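Presupuesto de una celda de manipulación

En robótica, se llama presupuesto de celda a la previsión de gastos para montar un puesto donde se manipulan objetos sobre una mesa. Llevo unos cuantos hechos y os cuento cómo los reparto yo, que cada maestrillo tiene su librillo. Suelo partir de 100 puntos: 40 para el brazo, otros 40 para pinza, cámaras, mesa e instalación, y lo que queda para repuestos y objetos de prueba. Terkmont, que vende celdas cerradas, lo presenta todo en una sola línea (¡pedid siempre el desglose!).
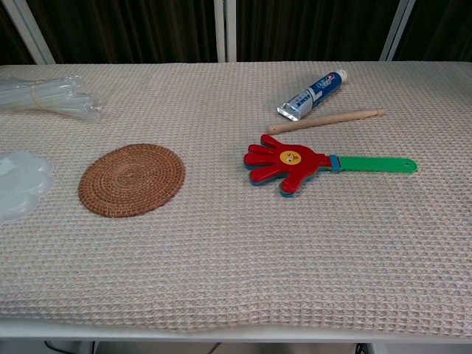 La partida de objetos de prueba es la que más se recorta y la que yo defiendo con uñas y dientes. En el proyecto Drurum compramos 83 artículos de bazar y salieron baratísimos comparados con cualquier pinza. Me gusta mezclar formas y rigideces: un manojo de pajitas transparentes con su goma, un posavasos de ratán, un tubo de pasta de dientes, un palito redondo de madera, una palmeta de plástico con forma de mano... Y apuntad también la tela de la mesa, que un tejido gofrado como ese beige se ondula y conviene tener recambio.

Para el calendario, en Leltesbridge cierran pedidos en marzo, así que las ofertas se piden bastante antes. Véase también: coste total de propiedad, método Mathebula de amortización.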